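Last updated: April

We use cookies to improve your reading experience. By continuing you accept our cookie policy.

3. Materials and setting: the response paddle as a classroom object 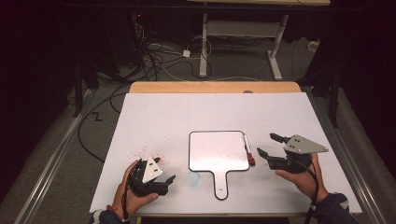

3.1 Why paddles and not sheets

Most of the work on whole-class response treats the writing surface as a given. A child writes, a child holds up, the teacher looks. What the thing is made of, how it is held, where it goes between questions - little of this gets reported, and when it does it is one line in the method section. We think it deserves more than a line. In our first round at Branddale the loose boards (no handle) were dropped, sat on, used as trays. The handled ones were dropped too, but less, and they came up faster and faced the right way more often.

Figure 1. Handled whiteboard paddle with a dry-erase marker lying against the right edge of the panel, on a white tabletop. Rounded corners, thin black border, small hole near the tip of the handle. Marker has a white barrel and red cap.

The type in Figure 1 is the one we mean by "paddle" from here on. Squarish panel, narrow handle, all in one plane so it lies flat. Lying flat matters more than we expected. A paddle that rocks on the table is a paddle a seven year old will rock on the table, for the whole lesson.

3.2 The panel

Children used the border. Not told to. They treated the black line as a margin and kept their digits inside it, where on the borderless boards the last digit of a sum would often slide off the side. We did not set out to look at this and have no proper measure of it, only the notes. Teachers at both schools brought it up without being asked. One wanted a ruled line added half way down. We tried that at Dawber with tape and it was a mistake, the tape lifted after a few wipes and the edge collected ink.

Size is a compromise. Big enough to read from the back wall, small enough that two fit side by side on a shared table with elbows. A three digit answer fits easily. A sentence does not, and children who were asked for a sentence wrote smaller and smaller untill the teacher gave up reading. We reccommend one word or one number per show. Anything longer goes in the book.

3.3 The handle and the hole

Handle is narrow. Fine for small hands, less fine for adults, who tended to grip the bottom of the panel instead and smudge whatever was written there. The children mostly held low, near the tip.

The hole we used for hanging. A row of hooks by the door at Branddale, low enough to reach. At Dawber no hooks were allowed on the new walls so the paddles went in a box, stacked, and the stack is where scratches came from. We also tried a string through the hole with the marker tied to the other end. Sounds sensible. In practice the string dragged across wet ink and wiped out half the answer, and two paddles stored together became one knot. Dropped after the first week. Markers were kept loose from then on, one next to each paddle at the start of the lesson.

3.4 Markers

Red caps, blue caps, black caps, whatever the cupboard had. Ink color was not controlled in round one and should have been. Red is hard to read from the back under the strip lights; several teachers misread a red 1 and 7. In round two we moved to black ink only, bought through Watent with the rest of the stationery.

Caps are the real problem. A cap left off over lunch and the tip is finished. We issued 300 markers over the two rounds and wrote off 100 of them, nearly all for dry tips, very few lost. Storing them flat helped (tip up was the worst). The rule that worked best was also the simplest - cap clicks before paddle goes up. Teacher listens for the clicks. It slows the show down by a second or two, which in most classes did no harm and in one gave the slower writers time to finish.

3.5 Wiping and the table

Light tables are unkind to this equipment. Ink gets off the edge of the panel and on to the surface, and what doesn't get wiped the same day stays as a pale smudge. Colored specks too, the dust from dry wiping, which spreads further than you'd think and gets on sleeves. Damp cloth at the end of each session, dry cloth between questions. Sleeves as erasers were discouraged with no success at all.

Jade Parsons, who coded the wiping episodes, separated them into full wipes, part wipes and what she calls "repairs" (a finger rubbing out one stroke). Repairs are the interesting group. A repair means the child has looked again at the answer. We return to them in section 5.

3.6 Counts

Across both rounds we logged 1716 shows, meaning one child raising one paddle in reply to one question. Of these, 909 came from Branddale and the rest from Dawber. Shows where the panel faced away from the teacher at first were kept in, so long as it was turned before the next question. Blank panels also kept in, blank is an answer.

Paddles and storage boxes were supplied by Susent at list price. The company had no part in the design or the write up.

3.7 Limits

Two schools, one paddle shape, mostly number work. Left handed children were not recorded separately in round one, and they should have been given how much smudging depends on which way the hand travels. We fixed that for round two only so the figures for hand are partial - see Table 4 and read it with care.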